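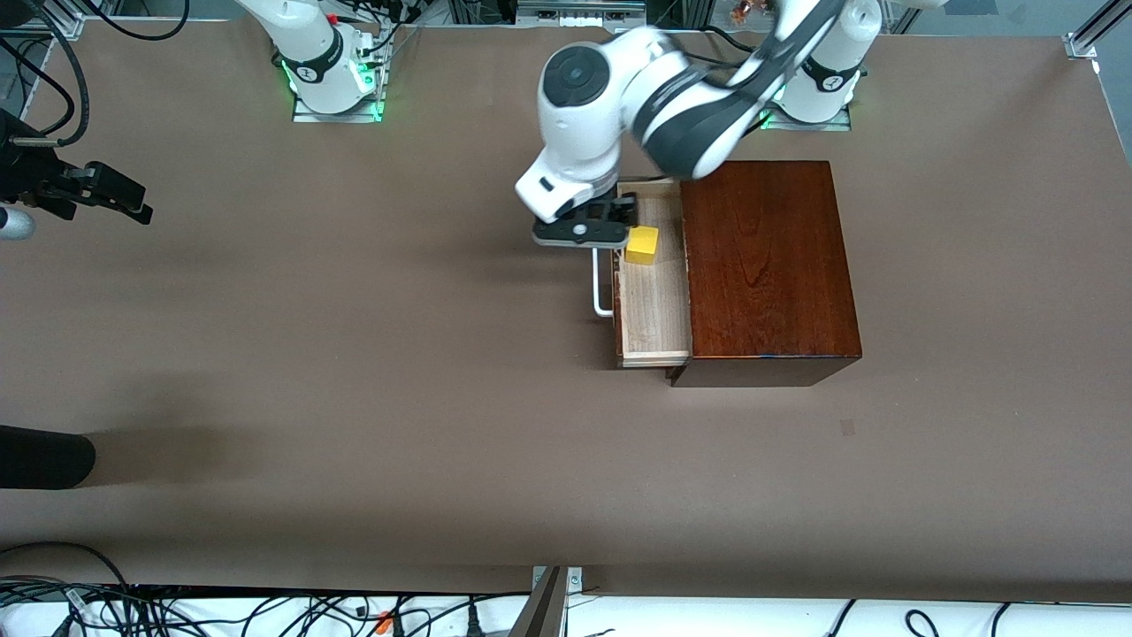
Two arms, one wooden box with a drawer, one yellow cube.

Budget for the table, not just the arms

By Laurinda Serrano
Jul 6, 2025

When a small company decides to buy robots, the meeting is nearly always about the arms. People compare reach and payload, somebody asks whether one arm would do, and the quote gets approved. The line below it says "accessories and integration" and usually holds whatever money was left over. I think that line should be written first.

I have done purchasing at Plornham for seven years, and I have signed for two-arm cells twice. The first time, I treated the frame, the mounting plates, the cables and the grippers as small items that could be picked up as needed. They were small. There were also 316 of them by the time Mohit Prajapati closed the order book, and each one had its own shipping charge and its own wait. The arms arrived on schedule and stayed in their crates for six weeks while we bought brackets.

Look at any working cell and see how much of it is not robot. There is aluminum frame, there are clamps, and there is a great deal of black cable. A buyer who has only seen the catalog page has no reason to think of cable as a cost. Ours came to more than the grippers did, once we had paid for the right lengths and then paid again for the lengths we had guessed wrong.

The second thing left out of budgets is the stuff the robots handle. A box with a drawer costs very little. But one box is not a test. If you want to know whether a machine can open drawers, you need several kinds of drawer, with different handles and different amounts of friction, and you need spares for when the handles come off. Esi Antwi asked for $100 a month for this and was told to put it through office supplies. She did, and it ran out by the middle of July. The people waiting on her cost us far more than that.

Sunita Sisodia, who runs our finance side, disagrees with me on part of this. Her view is that a detailed list drawn up too early is mostly guesses, and that a flat percentage is easier to defend. I see the point. A percentage is still a guess, though, and it doesn't tell you which part takes longest to get. A list does, even a bad one.

For our second cell we asked two suppliers, Ploleck and Castaño, to quote the whole bench – frame, plates, cabling, surface, grippers, spare fingers – with a delivery date against every line. Ploleck's total was higher. We took it, and Ikhsan Hidayat had both arms moving in the week they were delivered.

I would also hold back money for the second arm. Plenty of jobs can start with one, and a team that begins that way learns what it needs. But pay for the wider frame at the start. Replacing a frame later means taking everything off it, and I have the invoice for that too.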